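Jerkthorpe shop pays people to pick up sponges, for science

2018-10-13

JERKTHORPE — The newest employer on the upper floor of the old Rakville building has a simple pitch. Come in, sit down, take hold of a gripper, and pick up a sponge. Then put it back and pick it up again.

The firm is called Pimine, and it wants to teach a machine to tidy a kitchen. Before the machine can do that it has to be shown how, and before it can be shown how, someone has to sit at a table and do the showing. A good session at Pimine produces 200 showings. A bad one produces 103 and a sore thumb.

"People come in expecting a laboratory," said Nesma Fahmy, who runs the recording room. "They look at the sponge, and then they look at me."

The method is cheaper than it sounds. Most outfits that want examples for a robot arm buy the arm first and have a trained operator steer it, slowly, from across the room. Pimine leaves the arm for later. Its people carry only the hand, a gripper with two fingers and a camera mounted on it, and they work it themselves with a squeeze of the grip. The camera records what the fingers are pointed at, software works out where the hand traveled, and the pair of them go into a growing pile of examples. When the pile is big enough, a program is trained on it and put in charge of a real arm.

How big is big enough is a matter on which the office holds several opinions. Othmane Chraibi, who does the training, asked for another month in the summer and is now asking for December.

The rules of the job fit on one sheet of paper taped inside the door. Start with the fingers open. Approach at a steady speed. Don't reach in with your other hand. Don't wave the gripper around while you're talking. A line has been added at the bottom in marker: DO NOT SQUEEZE FOR FUN. 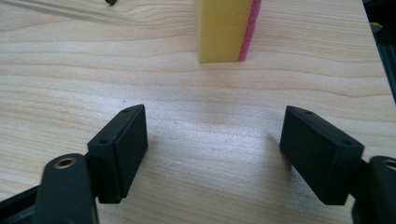

A sponge at Pimine, as the gripper sees it: fingers open, nothing touched yet.

Each pickup lasts a few seconds, and then the sponge gets moved. It may stand on end, lie flat, or face the other way, and where it goes next is up to the person holding the gripper. This has caused some trouble. Left alone, people put a sponge back pretty much where they found it, and a program trained on that learns one spot on one table extremely well.

Chraibi found this out in the spring. His first trained model did beautifully for a whole morning, until someone wiped the table and returned the sponge a few inches to the left. The arm went to the old place, closed its fingers on air, lifted the air with great care, and set it down in the tray.

"It was very gentle," he said. "I want that on the record."

Since then the recorders have worked from a deck of cards, shuffled before each session, that tells them where to put things. There are 9 cards for position and 4 for which way the object faces. Fahmy says the deck has done more for the results than the last two software updates, a view Chraibi does not share but has stopped arguing with.

Mistakes are kept too, within limits. If a recorder misses, backs off and tries again, the clip stays in, on the theory that a robot will need to know what to do after missing. If a recorder misses, swears and drops the gripper, the clip goes. Souad Erraji, who reviews the footage, makes the call on everything in between. She watches at double speed with the sound off and marks each clip with a key for yes or a key for no.

She has also learned to tell the recorders apart without looking at the log. One always comes in from the right. One pauses before closing, every time, like someone about to sign a lease. None of this is supposed to matter, but a model will copy a habit as happily as it copies a skill, and for two weeks the office arm hesitated over every object in front of it. The pauser has since been asked to be more decisive.

(Erraji is no relation to the Erraji hardware store on the corner, although the store is where Pimine buys its sponges. The counter staff have quit asking.)

Sponges turn out to be a hard thing to start with, and the firm picked them for that reason. They give when pinched, so a finger that closes too far still holds on, and the recording looks fine while teaching a grip that would finish off a wineglass. Recorders are told to close only until the object comes along, and to quit there. Wineglasses are on the list for later. The list does not say how much later.

Hicham Mahrous has been recording since the first week and is thought to have the steadiest hand in the building. He used to ice cakes for a living and considers the two jobs similar, apart from the smell. His advice to new hires is to look at the object and forget the gripper, and to take the break when the break is offered. He does not own a dish sponge anymore. He uses a brush.

The landlord's agent, Wouter Jansen, said the firm had been a quiet tenant. He was shown around when the lease was signed and was invited to try the gripper, which he did, for longer than he had planned. "I got it on the second go," he said. Fahmy confirmed that both tries were kept.

Pimine is hiring for the evening session. No experience is needed, left-handers are especially wanted, and applicants should expect to be asked to pick something up. Forms are at the ground-floor desk of the Rakville building. The recording room moves on to mugs as soon as Chraibi says he has enough sponges, and as of this week he has not said so.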